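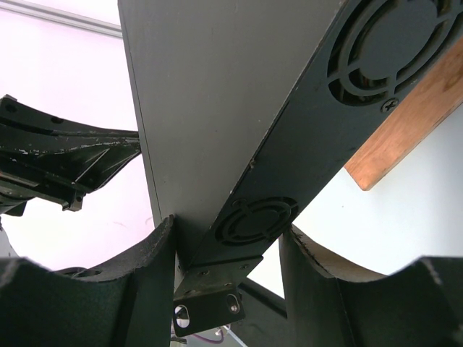 Side panel with two round fan grilles

About Skiruvside Site Rentals

Hello, and thanks for stopping by! Skiruvside rents out the things a job site or a county fair needs before anybody can get to work: light towers, office trailers, ground mats, storage containers and the heaters everyone starts calling about in November. We started with one flatbed and a borrowed lot on Bronard Road, and we have now been at it for 11 years (it feels like fewer, most days).

Our customers are builders, road crews, school districts, churches and a good many couples getting married in a field. Some rent for a weekend and some have had the same trailer so long that they've planted flowers next to it.

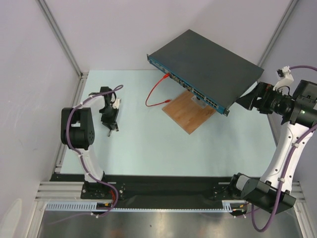 WHAT WE RENT

We keep 51 light towers and 103 storage containers, in the 20-foot and 40-foot sizes, along with office trailers with or without a restroom. Ground mats go out by the pallet, and if you aren't sure how many you need, send us a rough sketch of the lot and we'll work it out with you.
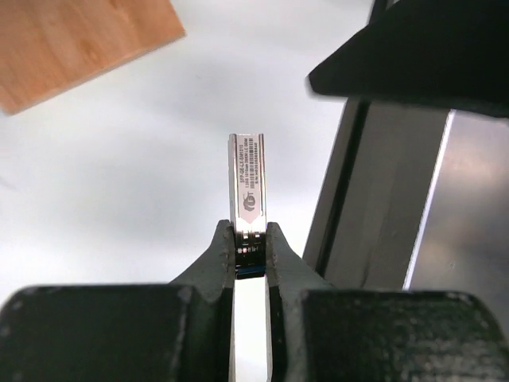
Delivery is free within 80 miles of our Heltden yard. Past that we charge by the mile, and we'll give you the price on the phone before you book. Our own drivers set everything level, show you how it starts and leave you a number that rings through at night as well.

In the spring we took over the trailer side of Wikström Rentals, so if you used to rent from them, your rates and your paperwork stay just as they were. 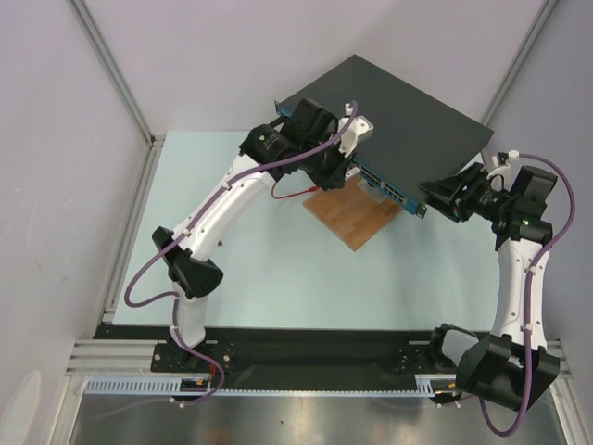 The yard gate is open Monday through Saturday, and you're welcome to come by and walk through a trailer before you decide. Coffee's on in the front office!

Page last updated Jan 18, 2023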